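From the Repair Evening

The repair evening in February was the busiest one since we moved to the hall behind the library. When the doors opened at half past six there was already a line up to the bicycle racks, and Josefien Coppens had to bring the extra chairs from the upstairs room. Thank you to everybody who waited with patience. We know that the hall is cold near the entrance.

Most of the work was again with textile. Trousers with a broken zipper, coats with a torn lining, a very old sleeping bag from which the feathers came out. Rianne De Smet had two sewing machines with her, and one of them stopped after the first hour. Vernon Chan opened it and found a piece of thread deep inside, wound so tight that he needed tweezers. After that it ran better than before, and Rianne says she will now clean it every month. We will see.

A question that came back many times this evening is what kind of thread to use for a thing that must carry weight. Please do not use the cheap cotton thread from the kitchen drawer. It is fine for a button on a shirt, but on a strap or a handle it breaks in a few weeks. Take a polyester thread, a thick one, and a needle for jeans. Sew a square first and then a cross inside the square, and go over the cross one more time. If the fabric is already thin at that place, put a small piece of strong fabric on the inside before you begin. An old pair of jeans is very good for this.

For people who want to learn it properly, Sanne Kramer gives a short course in the same hall, on three evenings. The first is only about sewing by hand, so you do not need a machine. There is place for six people. The course costs nothing, but we ask that you come all three times, as last year some places stayed empty and others would have liked to have them.
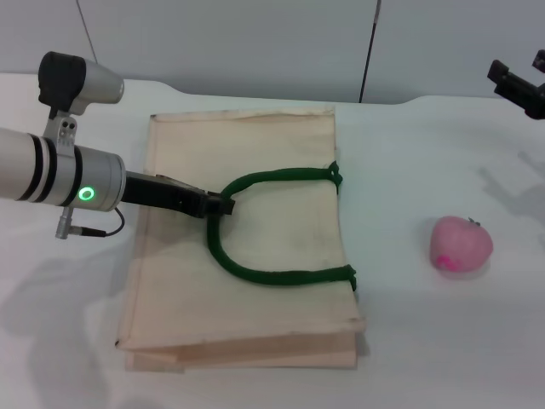 We also want to ask you something about the material. The box with fabric pieces is almost empty, and what is left is mostly thin curtain fabric, with which we cannot do much. If you have canvas, denim or wool at home, washed please, you can leave it with Frans Bosman at the shop of De Bruijn during the opening hours. Zippers are also welcome, also used ones, if the slider still moves. We do not need more buttons — there are now two full jars and a cookie tin.

The collection box contained 274 euros at the end of the evening, which we did not expect at all. From this money we will buy needles, thread and a better lamp for the second table, where it is too dark to work with black fabric.

The next repair evening begins again at half past six. Bring your own cup if you want coffee.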